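Workshop Tips for a Student Gripper Build
Mar 29, 2024 | Posted by the Quezada Robotics Club build desk
14 shares | 6 comments

These tips are for teams entering the parallel gripper class in July. They cover the bench work first and the simulator second. Teams using the Felico kit can skip the section on cutting fingers, but should still check theirs for square.

Cutting the finger blanks

Clamp both blanks together and cut them as a pair. Mark the outside faces with a paint pen before they come apart. Two fingers cut separately will differ in length by enough to matter when the tips close on something thin.

File the tips square first, then add the bevel. A bevel filed on a tip that is already out of square cannot be corrected without shortening the finger. Deburr with three or four light strokes, working away from the gripping face.

Leave the gripping faces bare until the first fit. Rubber pads go on last. Contact cement needs the full time printed on the can, and pads clamped early tend to creep toward the tip.

Fasteners and slides

Use a drop of medium-strength thread locker on the finger screws and none on the cover screws. The cover comes off often during testing. Keep the screws in a muffin tin, one cup per subassembly, in the order they came out.

Wipe the slides with a dry rag before oiling. Use light machine oil, one drop per rail. Spray lubricant gets on the pads and the pads stop holding.

If the slide binds at one end only, loosen both rail screws, run the carriage to the tight end, and retighten there. Repeat at the other end. If it still binds, the rails are not parallel and the base plate needs to be redrilled.

Wiring

Route the servo lead with the fingers fully open, then close them by hand and look for tension. Leave a loop. Tie the loop to the body and keep it clear of the linkage.

Label both ends of every lead with masking tape. Club supplies have the Zanton servos and the older ones in the same drawer, and the connectors fit either way around. Red to the outside edge on the Zanton board.

Do not power the servo from the laptop port. Use the bench supply with the current limit set low for the first run, and raise it only after the fingers have gone through full travel without load.

Simulator setup

Build the model in Sesell before drilling the base plate. A wrong hole in the model costs a minute. Enter measured dimensions from the finished fingers; the drawing values will be off by whatever was filed away.

Set finger travel limits on both joints. With one joint limited and the other free, the fingers will close off center and the contact results are useless. Save a copy with the fingers open and nothing loaded, and start every test from that copy.

Check the open pose from behind and slightly above the body. Plain colors are enough. Turn off textures and use a single flat background so the finger edges read clearly against it. 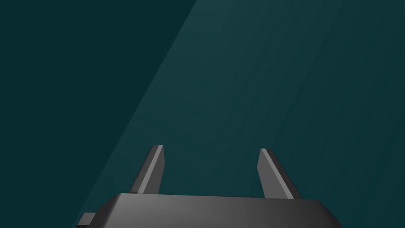 Test log

Run 10 closing cycles with no part loaded, then 10 with the test block. Write down every miss, including the ones that looked like operator error. Log the supply voltage at the start and end of each set.

Change one thing between sets. Pad thickness and closing speed are the usual candidates. Teams that change both have to run the sets again.

Mark the model file and the log page with the same number. The judges ask for both and will not match them up for you.

Storage

Park the fingers open. Pads left pressed together through a weekend take a set. Coil the lead loosely, put the gripper in its bin with the screws bagged, and return the thread locker to the metal cabinet.

Bins are 31 cm deep inside. Anything longer goes on the top shelf with a team label.

6 comments | 14 shares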